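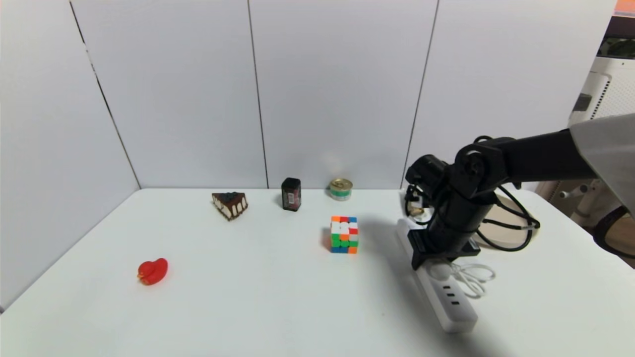
Section 4. Table Layout and First Pick
Cullik Arm, Lestgate Shared Workshop
Revised November 6, 2024, by Brisa Ledesma

Complete Section 3 (mounting and cable routing) before beginning. Members working at home should use a table of similar height with a smooth, light-colored top.

4.1 Placing the test objects

1. Switch the arm to HOLD.
2. Set out the test objects with at least 68 mm between neighbors. Taller items go toward the back wall.
3. Place one small object alone in the open part of the table. It will serve as the first target.
4. Limit travel speed to 25 percent. 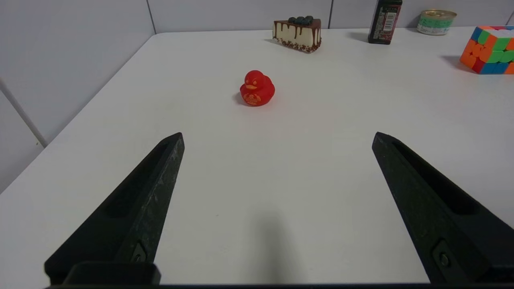 Figure 4-2. Wrist view with the duck as first target.

5. Confirm that both fingertips are visible in the wrist view. If either is missing, repeat the camera adjustment in Section 3.

CAUTION: Keep hands off the table whenever the arm is in RUN.

4.2 Checking the head view

1. Move the arm to its park position.
2. Open the head view and confirm that every object on the layout sheet can be seen.

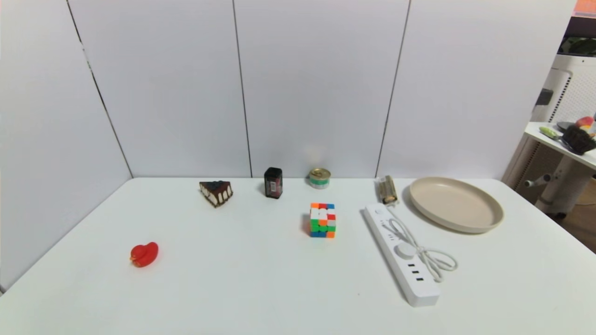

3. Save the view under the layout number. Layouts 1 through 40 are reserved for Barrera bench users.

Note: Flat or pale objects are harder to separate from a white tabletop. Allow a longer exposure for these.

4.3 Approaching a long object

1. Select the object and choose CENTER.
2. Lower the gripper in single steps, stopping 200 mm above the table. 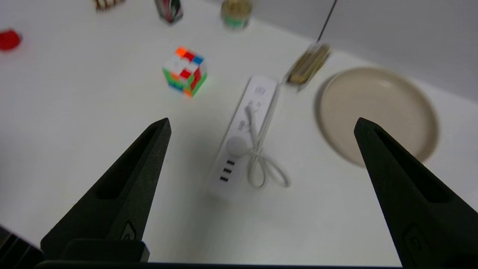
3. Wait for the wrist view to settle before reading the grip angle.
4. Check that loose cable will not pass between the fingers. If it may, press STOP and return to 4.1.

Report faults to Rutilio Olvera at the equipment desk.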